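Why a T-shirt Is Enough

Last February our student club in Trimley had to choose a project for the year. Many members wanted the Plellcombe contest, where robots race and push each other. I voted for folding a T-shirt, and I still think it was the right vote.

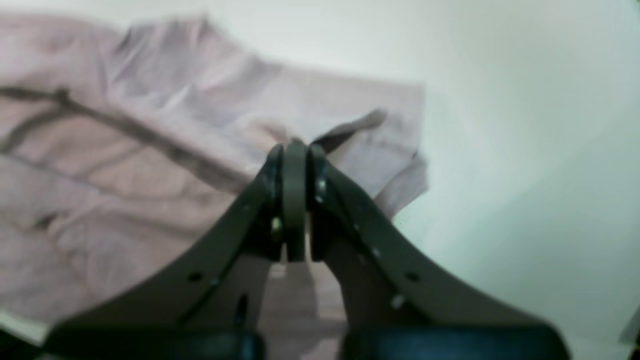
Cloth does not forgive a lazy program. A block has the same shape each time you reach for it, but a shirt has a new one. Kazimír Ondrejka, who wrote most of our grasping code, filled 21 pages of a notebook only about corners.

Some parents ask if this is serious work. I think it is more serious than a race - a student must look at the cloth and think before typing.
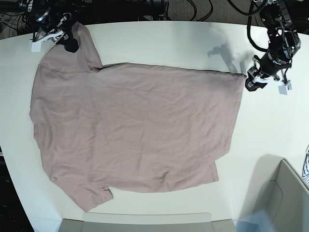 What the students learn

They learn to share. With two arms, one pair of students cannot finish without the other pair, and they have to agree on when to move.

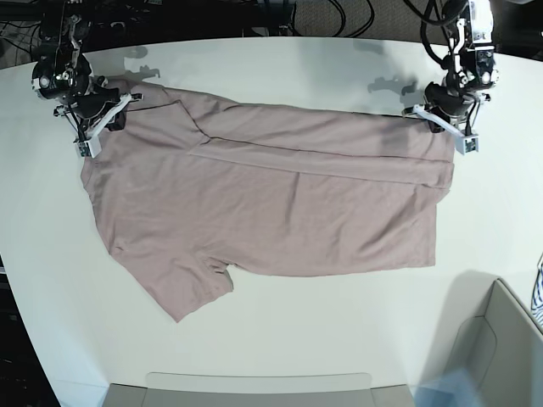 Both arms at the upper edge of the shirt, with the top band folded over.

They also learn to be slow. Libor Paulík wanted 1,000 folds before we show the robot to the school. I found this too strict, and I told him so, but the younger ones liked having a big number on the wall.

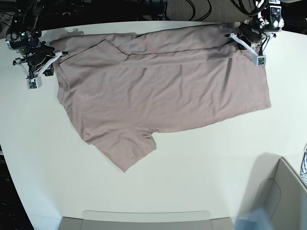
A contest gives you a cup and one loud day. I am not against it, and we may go to Plellcombe next year. But please let the clubs keep some room for plain housework too.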